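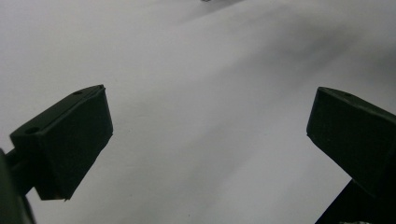
Podamar's answer came in overnight, and their position is that the crawling is our fault. Their clay body has not changed, they say, nobody else has complained, and have we considered wiping the bisque with a damp sponge before glazing. We have considered it. We have been doing it for years, and it is on the card above the glaze bench in letters large enough to read from the kiln.

8 Jun 2019. Glaze bench, crawling on the satin white, continued.

Where we were: the satin white has been pulling back from rims and handle joins since the April delivery. Bare patches with fat rolled edges, like a rug somebody kicked. Same recipe, same bucket until I tipped it out, same cone. On the old clay it still behaves. On the new clay it behaves on the inside of bowls and misbehaves everywhere a customer would look.

Tried since the last entry:

Sieved the whole bucket again through the fine mesh. Found a pebble, a bristle and what I believe is part of a label. Satisfying, no effect on the crawling.

Thinned the glaze. Crawling reduced, but so was the white. The mugs came out looking like they had been near a glaze at some point in their lives.

Swapped Revdale kaolin for the Clalia. This is the one I had hopes for. Raw kaolin shrinks as it dries, and if the layer cracks in drying it will crawl in the fire, so a kaolin with finer particles ought to be worse. The Revdale is the finer of the two by feel. With Clalia the dry coat had fewer hairlines on the handle joins, and after firing the bare patches were smaller. Smaller is not a thing you can sell.

Calcined part of the kaolin at 700 C in the bottom of a bisque load, in a lidded bowl. Came out pinkish and fluffy. Put it in for half of the raw and adjusted for the weight loss, by the sum in the back of this book (please stop using that page for phone messages). The glaze settles faster now and wants stirring between every dip, but the dry coat has no hairlines that I can find with the loupe. Best result so far. Test tiles clean. One of the two mugs clean. The other one crawled at the foot, exactly where I had picked it up with a hand that had recently held a cheese sandwich. Entered here in the interest of science.

Notes for whoever glazes next:

Use the bucket marked HALF CALC. The one marked SATIN WHITE NEW is older than the one marked SATIN WHITE and I am sorry about that.

Let the first coat dry until the shine is gone before the second dip. If you press a thumbnail into it and it flakes, it has gone too long, and you can wash the pot and sulk with the rest of us.

Bisque should be on the drying rack for 20 minutes after sponging. I had been giving it less when the afternoon got busy, which I did not mention to Podamar and do not intend to.

Don't blow dust off with the compressor indoors. The extractor is not up to it and neither are my lungs.

Kiln: the Morelli is still reading low at the top. I put witness cones on both shelves and the top one was bent further than the controller would have you believe. I don't think it has anything to do with the crawling, which starts well before the glaze melts, but it will explain the runny celadon on the tall vases. Tall vases on the lower shelf until the thermocouple is replaced. The part costs 89 and has been ordered, according to the order book. According to the shelf it has not arrived.

To do: same glaze, old clay and new clay side by side, one bisque firing, sponged together. If the old clay is clean and the new one crawls, photograph the pair and send it back to Podamar with a civil note. Draft of the civil note is in the drawer. It needs to be more civil.

Also out of wax resist. Someone used the last of it on a bicycle chain.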